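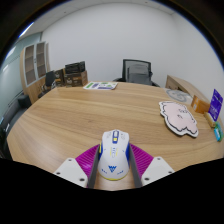

Desk Accessories Gallery

The Vevuvport store keeps one large table for desk accessories, and the items on it change every few weeks. This page covers the current group: mice, mats and small items for a home or office desk. Everything listed can be tried at the store before you buy. Gilberto Inga sets up the table and wrote the notes. Click a picture for the larger version.

Page updated Wednesday, March 22, 2023.

White mouse with blue and yellow trim
White body with a blue strip down the center and a small yellow button on top. Thin blue and yellow lines run along the sides, and there is a blue W-shaped logo toward the back. One color scheme only.

Cloud mat
Pale pink with a dark border and a bumpy outline. The shape takes more room than a plain rectangle, so measure your desk first. If you use a low mouse speed and make wide movements, try it at the store before deciding.

Round patterned disc
Gray and white with a circular emblem. It lies flat and goes with either light or dark furniture.

The table
Light wood with a honey color and a strong grain. We get asked about it more than some of the stock. It is a store fixture and is not for sale. Angus Gilchrist can give you the name of the shop that refinished it last August.

Ordering and pickup
Orders placed before noon are ready for pickup the next business day. Shipping is free on orders over $100. Below that it is a flat $9. Large mats are shipped rolled and need a day or two under some books to lie flat.

Returns
Mice can be returned within 19 days with the original packaging. Mats can be returned if they have not been washed.

Other galleries
Keyboards and wrist rests: Romero
Lamps and clips: Zulis
Notebooks and paper: Boros

The full accessory list has 700 items and is kept at the front counter. Ask for Gilberto if you want a particular color set aside. Items on the table are display pieces and are sold at a reduced price when the group changes. The price is marked on the shelf tag.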